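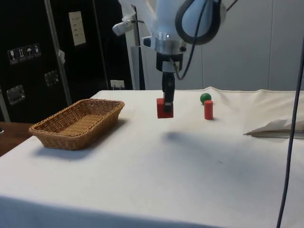 Lộc Sầm: «El tratado cabía en una servilleta, y alguien se limpió con ella»

A las nueve de la mañana, Lộc Sầm ya va por el tercer café y por la segunda versión del artículo cinco. Lleva media vida traduciendo y redactando acuerdos sobre ríos compartidos, y recibe en un despacho de Curville donde los borradores ocupan todas las sillas menos una. La cede con elegancia y se queda de pie.

El asunto que le quita el sueño es el convenio de la cuenca del Erari, firmado en enero por los países ribereños tras una negociación que, según sus cuentas, consumió 200 reuniones. El texto tiene 99 páginas. «Las obligaciones caben en una y media», precisa. «El resto son considerandos. Hay uno que recuerda otro considerando.»

El convenio fija caudales mínimos en verano, obliga a avisar con 60 días de antelación antes de cerrar una compuerta y crea una secretaría permanente. Lo que no hace es obligar a nadie a pagarla. De momento la secretaría es una dirección de correo y un membrete muy logrado, con una garza.

Pregunto si eso no convierte el acuerdo en papel mojado, y me mira como se mira a quien acaba de hacer el chiste que hace todo el mundo.

«Un texto no vinculante también ata», responde. «Ata poco, como un cordón de zapato. Pero los gobiernos se tropiezan con los cordones, y a veces se agachan.»

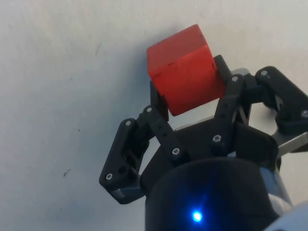

Según Hồ, que el aviso previo sea voluntario deja a los pueblos de aguas abajo exactamente donde estaban, con la diferencia de que ahora pueden citar el artículo que no se cumple. Sầm ha leído esa crítica y la comparte a medias. Recuerda que antes del convenio las compuertas se cerraban sin una llamada siquiera, y que en Gronano se enteraban por los peces.

«Allí la gente no me pide jurisprudencia», dice. «Me pide un número de teléfono. Estuvimos dos semanas discutiendo si ponerlo en un anexo.»

¿Y se puso? «En el anexo tres. Falta el prefijo.»

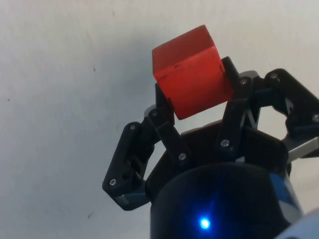
La palabra que más tiempo costó fue «equitativo». Una delegación la quería delante de «uso»; otra, delante de «reparto»; una tercera propuso suprimirla y ofrecer a cambio un párrafo entero sobre la amistad. Durante una tarde, cuenta Sầm, la palabra estuvo suspendida entre los dos sustantivos, como ese cubo rojo sujeto en el aire por los dedos negros de una pinza, y cada cual esperaba que la soltara otro. Al final aparece en los dos sitios y, por si acaso, también en el preámbulo.

La primera revisión está prevista para el otoño. Habrá que decidir quién preside, dónde se celebra y en qué idioma se levanta el acta, cuestiones que ya han generado su propia correspondencia. Sầm acudirá de todas formas. Ha pedido que esta vez la sala tenga ventanas que den al río, y le han contestado que la petición se estudiará en el grupo de trabajo correspondiente.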